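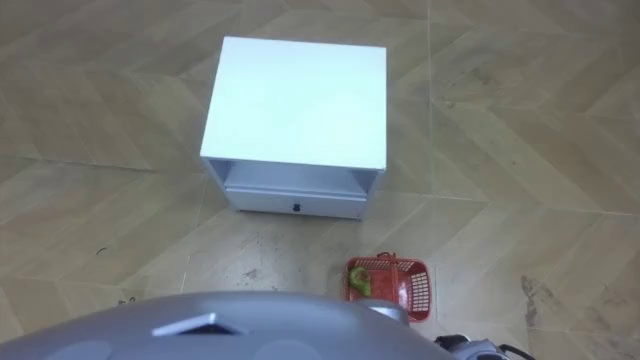 What does a student team have to do to finish the household round of the Graltemis Challenge?

It has to get its robot to move a set of ordinary objects between a basket on the floor and a piece of furniture, with no one touching the controls, inside a time limit of 300 seconds. A run that goes over the limit is scored on the steps completed up to that point.

The round is the main project this term for the robotics class at Punside Technical College, which is preparing a two-armed mobile robot for the regional meet in August. Work has moved from simulation to the floor of the practice room, where the class is using a white bedside cabinet with an open shelf above a single drawer, and a red plastic basket with lattice sides.

The rules split the task into four stages. The robot must locate the basket, pick out one item, place it on the furniture surface named by the judges, and withdraw both arms without contact. Each stage is scored separately, for a maximum of 100 points. Touching the furniture with any part of the robot other than the gripper costs points, and tipping the basket ends the run.

The class has divided into three groups. The perception group handles object detection and the position estimate for the furniture. The motion group writes the arm trajectories and sets the speed limits. The third group maintains the test log and decides which software version goes on the robot each afternoon.

The log now holds 179 recorded runs. Of these, 34 failed at the grasp stage, the largest single category. According to the class report, most of those failures came from the approach angle. The gripper was sent straight down toward the item, and one finger met the basket rim before closing. The motion group has since changed the approach so that the wrist tilts toward the open part of the basket and straightens only after the fingers are below the rim.

A second problem concerned the cabinet itself. A plain white top gives the depth camera few features to work with, and early position estimates drifted between one run and the next. The perception group now fits the outline of the top against the floor and checks the result against the small dark knob on the drawer front. If the two disagree, the robot stops and takes a new reading before it moves an arm.

The open shelf has not been attempted at full speed. Placing an item there requires the forearm to come in nearly level, and the clearance is small enough that the class limits those runs to quarter speed. The drawer is not part of the scored task this year — the organizers list it as a possible addition for the next season.

The software is built on Drikau, a motion planning package that students at the college have maintained for several years. The class has added a module that lowers arm speed near any surface and has submitted it for inclusion in the next release. Until then, teams that want to use it can request a copy from the college.

Final practice runs will be held in the Mwakyusa Building, where the flooring and lighting differ from those of the practice room. The perception settings will be recalibrated there before any scored rehearsal. Rehearsals start at 2 p.m. and are open to students from other departments, who are asked to stay behind the marked line while the robot is powered.

The class will submit its software and a written safety plan to the organizers in July. No changes to the arm trajectories are allowed after that point, although teams may still adjust camera settings on site.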